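Why Do Things Have Shadows?
Akholm Children's Science Center
Learning Pages for Young Readers
Last reviewed 8/20/21

Every object that stands in the light has a shadow. Trees have them, houses have them, and so do you.
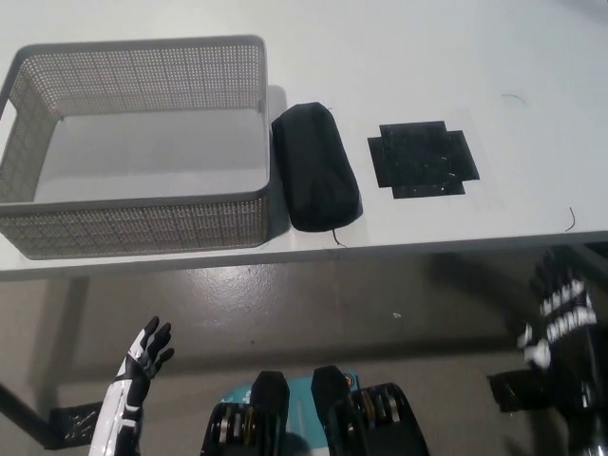

Light travels in straight lines. It leaves the sun, a lamp or a candle and keeps going until it meets something. It cannot bend around a corner the way water can flow around a stone. When light meets an object that it cannot pass through, the place behind that object receives less light than the places beside it. The darker place is called a shadow.

What light can and cannot pass through

Materials are sorted by how much light they let through.

Transparent materials let nearly all of the light pass. Clear glass and clean water are transparent. Their shadows are very faint.

Translucent materials let part of the light pass and scatter it. Tracing paper and frosted windows are translucent. You can tell that there is light on the other side, but you cannot see shapes clearly.

Opaque materials do not let light pass. Brick, metal and thick cardboard are opaque, and so are people.

An object with many small holes in it, such as a kitchen strainer, may make a shadow with spots of light in it. The light goes through the holes and is stopped everywhere else. If the holes are tiny or the lamp is large, the spots can blur together into a pale gray.

Why some shadows are sharp and others are soft

Look at the edge of a shadow on a sunny sidewalk. Close to your feet, the edge is quite sharp. Near the shadow of your head, it is fuzzier. The farther a shadow falls from the object that makes it, the softer its edge becomes.

The size of the light matters too. A small, bright light makes sharp shadows. A wide light, such as a long ceiling lamp or a cloudy sky, sends light from many directions at once. Some of that light reaches behind the object and fills in part of the shadow. This is why it can be hard to find your own shadow on a gray day.

Scientists have names for the parts of a shadow. The darkest part is the umbra. The lighter part around it is the penumbra.

Long shadows and short shadows

Shadows outdoors change all day long. In the early morning the sun is low in the sky, and shadows are long. Toward the middle of the day the sun climbs to its highest point, and shadows shrink. In the late afternoon they grow long again and point the other way.

They also change with the seasons. In Akholm, the noon sun in January stays low, and even a short fence has a long shadow. In summer the noon sun is much higher, and the same fence has a short one.

People have used this pattern to tell time for thousands of years. A sundial has an upright part, called a gnomon (say "NO-mon"), and its shadow moves across a marked plate as the day passes. Visitors may see a large stone sundial in the Texier Garden, beside the main entrance of the Center.

Try it: a shadow clock

You will need:
2 sheets of white paper
2 pieces of tape
1 pencil
1 lump of modeling clay
1 ruler

1. Ask an adult to help you choose a flat place that stays sunny all day.
2. Tape one sheet of paper to the ground. Keep the other for your notes.
3. Press the clay onto the middle of the paper and stand the pencil in it, point up.
4. Draw a line along the pencil's shadow. Write the time at the end of the line.
5. Return every hour and draw a new line. Try to collect at least 4 lines.
6. Measure each line with the ruler and write down the lengths.

Which line is the shortest? At what time did you draw it?

Safety rule: Never look straight at the sun, even with sunglasses on. It can harm your eyes.

Words to know

Gnomon: the part of a sundial that makes the shadow.
Opaque: not letting light through.
Translucent: letting some light through.
Transparent: letting nearly all light through.

For teachers and families

The Shadow Room in the Romunen Wing is open to school groups of up to 20 children. Groups must be booked in advance through the education office.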